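Why does a phone get warm in your hand?

Have you ever played a game on a phone for a long while and noticed the back getting toasty? Don't worry, the phone isn't sick! It is working hard, a bit like you when you run up a hill.

Inside every phone there is a chip, a flat little square smaller than a cracker. The chip is full of tiny switches that flip on and off, far faster than you could ever blink. Each flip uses a tiny sip of electricity, and a little of that electricity turns into heat. One flip makes hardly any. But when you play a game with racing cars and music and rain splashing everywhere, the switches flip again and again and again, and all those little bits of heat add up.

A laptop often has a fan to blow the heat away. Most phones are much too thin for that, so they let the heat spread out through the metal and glass and drift off into the air – and into your fingers, of course.

The battery joins in as well. It warms up when it gives out power, and it warms up when it is filling, so a phone that is charging while you play has two reasons to be warm.

If your phone ever feels really hot, tell a grown-up, stop the game and unplug the charger. Take off the case if it has one, and put the phone down somewhere shady. Please don't pop it in the fridge! Cold, damp air can leave little drops of water inside, and phones don't like that one bit.
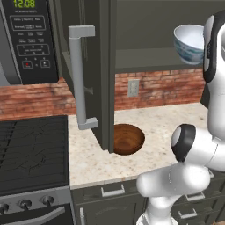
Sunny windowsills and parked cars are bad spots for a phone too, so try to find it a cool shelf or a drawer when you head out to play.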